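The Slot at the End of the Row

Rima Smadi had been fitting blue units into grey panels at Satovis for longer than the corrugated wall had been up. When the wall went in she was told it was for Ondau, and that Ondau would be doing the end slot from Wednesday.

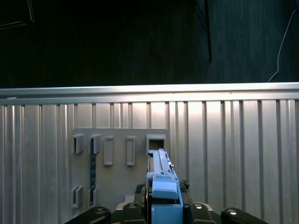
Wednesday

Ondau was an arm. The name was on a sticker someone from Kondia had put on its base, and by the tea break everyone was using it.

Rima was given a stool and a tablet. Her job was to watch the tip go into the slot housing and press the green square if it went in and the red one if it didn't. Issa, on the next bench, still had his own panels to do by hand.

"What's it like?" he asked.

"Slow," she said.

It was slow. It came up to the opening, stopped, moved a hair to the left and stopped again. Rima's right hand kept closing on her knee. She had always done that one with a small twist at the end, and the arm didn't twist.

By the end of the shift she had pressed green 100 times and red 20 times. Issa had finished his panels and gone home. She wrote the numbers on the sheet and washed her hands, though they were clean.

October

The arm got quicker. The man from Kondia came in with a laptop and asked her what she did when the tip caught on the lip of the slot. She said she backed off and turned it a bit. He asked how much a bit was. She held up her hand and showed him, and he asked her to do it again so he could film it.

The next morning Ondau turned its wrist before it pushed.

Issa was moved to packing. He said it was warmer over there and you could hear the radio. His bench stayed where it was for a week, with his cup on it, and then it went to the stores.

Rima's tablet kept a total in the corner of the screen. It said 3,187 when the supervisor stopped beside her stool and told her there would be 2 more arms after the holiday, and would she like to look after all of them. It was a grade up. She asked whether she would still get to do any by hand.

"If one jams," he said.

She said she would think about it. Then the arm went in for the next one, and she leaned forward to see, and pressed green.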